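Vellport cell

The Vellport cell is a single-arm robotic workstation used to practise and measure the handling of desktop processors. It was assembled by Prasteo from a commercial arm, a two-finger parallel gripper and a slotted aluminium bed, and is run by control software named Rai. The cell's setup procedure was written by Saturnino Escobar and is the part of the design most often copied by other workshops.

Fixture plate

Parts are presented to the arm on a light grey plastic plate fixed over the bed. The plate carries a processor pocket along with other raised holders, which may be left empty during setup. The processor pocket is nearly square and leaves a small gap on each side of the chip, enough to release it without scraping the substrate. Plates are catalogued by number; plate 44 replaced plate 16 in March, after the earlier version was found to creep under clamp load. 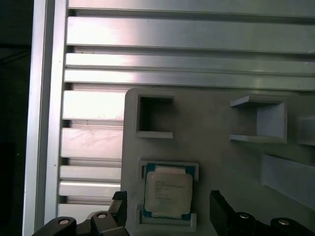
Alignment begins with the gripper open and the fingers either side of the processor pocket. The arm is jogged down in small steps until the finger tips are level with the chip, then closed at the lowest force setting. If one finger touches first, the chip shifts in its pocket and the taught point is corrected toward that finger – the plate itself is never moved to suit the arm. The corrected point is stored in Rai under routine 117.

Maintenance

Finger faces are wiped with a lint-free cloth before each session and checked for embedded grit. Bolts on the gripper housings are checked for tightness whenever a finger is changed, and the alignment is then repeated from the start. Swarf and dust in the bed grooves are vacuumed out, as compressed air tends to carry debris into the pockets.

Faults

Error 951 is raised when the fingers close past the expected width, normally with a chip missing or sitting at an angle. Repeated errors on a correctly seated chip point to wear in the finger mounts. Indodum supplies the mounts as a matched pair – mixing old and new parts offsets the grip centre.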